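Workshop Tips: Recording Demonstrations for a Card-Sorting Arm

Start every session from the same arm pose. If the first second of each recording differs, the model spends its capacity on the approach and learns little about the pick.

Vary the layout between episodes, but vary one thing at a time. Turn a card sideways, or swap a face-up card for a face-down one. Moving the whole table at once makes failures hard to trace later.

Use a matt black mat. White cards stand out against it, and dark objects do not, so check those in the simulator before committing to a full run. Zerkora renders shadows by default. Leave them on.

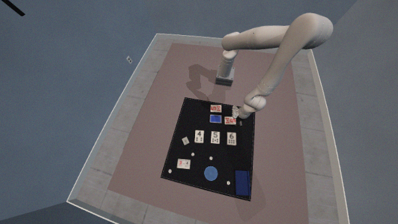 Keep a few loose pieces near the cards. A policy trained on a bare mat tends to grab at the first pale shape it meets when discs are added afterwards.

Delete hesitant episodes the same day. Of 964 recorded in the last Dovanetti set, 97 were removed for pauses at the wrist or a second attempt at the grasp. Vilhjálmur Holst keeps such retries in a separate folder for recovery training, which works provided they are labelled.

Name files by layout, then operator, then take. Back up to 2 drives before clearing the recorder.

Replay one episode in every batch at half speed. Look for the gripper closing early, and check that the logged joint positions match the video.

Last revised 4/22/22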